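Filed under: Home & Garden > Cleaning & Organizing > Tubs, Bins, Sinks

Big metal bin, scuffed to heck -- ok for toys?

Genalyn Lagman

Got a big gray metal bin off a restaurant closing sale in Moura, paid 5 bucks. Wide, sides slope in, flat bottom with a little round hole in it. Want to use it as the catch-all on the long table in the back room. Kid toys, the spray bottle, odd flower pots, whatever is out at the end of the day goes in and gets sorted later.

Problem is the inside. Bottom is scuffed all over and the back wall has dark scratches and what looks like chips, worse toward the right. Tried dish soap and a sponge, nothing. Tried baking soda paste, left it 30 minutes, maybe a tiny bit better?? Also the front rim has a pointy corner and my youngest is exactly face high to that table.

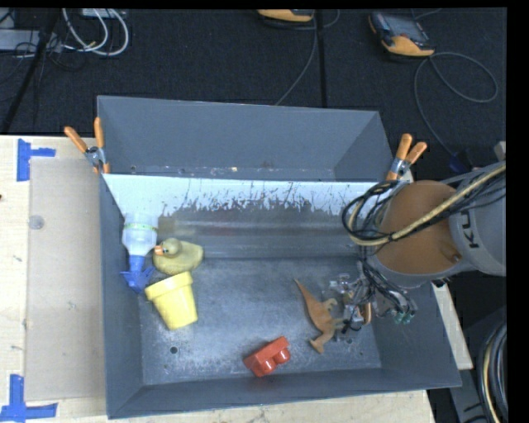

So is it worth sanding or do I just leave it alone. And do I need to plug the hole. Don't want to spend real money on this, the whole thing was supposed to be the cheap option. I was looking at the Kurnora plastic totes before and they wanted way more then I'd pay for a tote.

Thaís Rangel

Had one a lot like it for garden stuff. Couple things.

Scuffs on bare metal, leave them. If it's a coating that's chipping thats different, you don't want kids picking at flakes. Run a fingernail over the bad side. If bits lift, wipe it down wet and don't put toys in till you know what the coating is. Don't dry sand it, old paint can have lead. Hardware store has test swabs.

If nothing lifts and you still hate the look, gray nylon pad with a little soap, go one direction only, no circles. Steel wool leaves crumbs that rust. If you ever do sand (after a clean test) 400 grit wet and go easy.

Hole -- leave it open. Pots drip, spray bottles leak. Put a tray or old towel under so the table doesn't get a ring.

Corner: rubber edge trim, the push-on kind. Tape falls off, ask me how I know. Or turn the bin so the point faces the wall.

Also I'd pull the spray bottle out of there. Even if it's just water now, it'll be something else by August and it's in with stuff kids chew on. High shelf.

kudier_mom5

just line it!! cut a piece of that rubbery shelf liner for the bottom and you never see the scratches again, plus blocks don't make that awful clang when they get dumped in. mine came from Drendevia but any brand is fine. doesnt do anything for the walls tho. cute bin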